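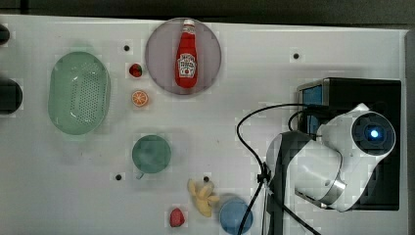
Week 7 – Food in the Household Budget

7 min read

Handout to go with the lecture. Not a substitute for the reading. Bring the Mottram packet next time, we will need the tables at the back.

Where we left off

Last week: rent and fuel. Fixed costs, more or less. Family can't cut the rent this Friday because the hours were short. Food is different – food is where the cutting happens. Economists call it the "elastic" part of the budget, which is a polite word for it. Remember this when we get to Engel.

Engel's law

Ernst Engel, 1857, Saxony. Not Engels. (Every year somebody writes Engels in the exam.)

The claim: as income goes up, the share of income spent on food goes down. The amount can still go up. Share falls, amount rises. Be careful with the wording, most lost points on this topic are people mixing the two.

Quick version. Household A takes in 1000 a month, spends half on food. Household B takes in double, spends a third. B spends more money on food than A. B still has the smaller food share. If you can't see why, do the division on paper before the section meeting.

Why anyone cares: food share used as a rough measure of how well off people are. Works across countries, sort of. Works across time, sort of. Breaks down when:
- households grow their own (no price, or a guessed price)
- meals come with the job, e.g. servants, sailors, live-in farm hands
- family size differs a lot
- somebody is eating out and the survey files it under "leisure"

Last one is a bigger problem than it sounds. See Bellamy below.

The Corkeddale books

Our main source for this half of the course. Household account books from a mill town, kept mostly by wives, in pencil, in whatever was lying around. 102 books survive in usable condition. Condition varies – mouse damage, water, pages torn out for shopping lists. Some run for years, some stop after a couple of weeks.

What is in them: bread, flour, potatoes, tea, sugar, bacon ends, milk. Coal mixed in with the food because it was bought from the same man. Very little fruit except in late summer. Sauces and pickles turn up more than you'd expect, small amounts, regular. Phyllis Bellamy's reading is that a strong flavor made a cheap plate of food bearable, and that a bottle lasted. Sounds right to me but she has not got much direct testimony for it and says so herself.

What is not in them:
- what the children ate versus what the father ate. Big gap. Oral histories suggest the best food went to the wage earner, account book shows one line for bacon.
- gifts, neighbors, swaps over the back wall
- waste. We assume next to none. Do not write "none" in your essay, write "we assume."
- drink, usually. Came out of his pocket before the money got home.

Bellamy's chapter

Chapter 2, pages in the packet. Argument in short: books that look careful were not kept by careful people, they were kept by people under pressure. When things got easier the entries get vague. "Groceries" as a single line. So the better off the household, the worse our evidence. Which means the average diet we reconstruct from the books is biased poor.

Her other point – eating out. Fried fish, pies, hot peas from a cart. Rarely written down in the book because it was paid for in coins by whoever was out. She thinks earlier writers missed this completly and that food share for working families should be nudged up.

Criticism: she leans hard on one street. Fair. Also the May entries, she treats the spring dip in spending as hardship, could just as well be a change in who was doing the writing. Handwriting changes in several of the books right there. Look at the reproductions and decide for yourself.

Prices versus quantities

Do not skip this. A book says how much was spent. It does not always say how much was bought. To get quantities you need a price series for the same town, same year, same quality of goods. We almost never have all three.

Usual fix: take the co-op price list and divide. Trouble with the usual fix:
1. credit customers paid more at the corner shop
2. end of day bread was cheaper
3. adulteration – chalk in flour, water in milk, so a pound is not a pound

So any calorie figure you see in the older literature has a big margin on it, whether or not the author prints one. Veltlow gives calories to the single digit. Ignore the last digits. Possibly ignore Veltlow.

Terms to know

Food share – food spending divided by total spending (some authors use income, check which!)
Adult equivalent – counting a child as a fraction of a grown person. Fractions vary by author.
Inferior good – you buy less of it as you get richer. Potatoes here, arguably.
Giffen good – price goes up, people buy more. Everybody cites it, evidence is thin.

For section

Read Bellamy ch. 2 and the first part of Overo on diet surveys. Skim is ok for Overo, skip the math appendix. Pick one page from the Corkeddale reproductions and type it up as a table – item, amount, unit if given, your best guess where you can't read it, and mark the guesses as guesses. One page of comments, no more. Say what you would need to know to turn it into a diet.

Essay titles go up after the break. Extensions by email beforehand please, not the morning of.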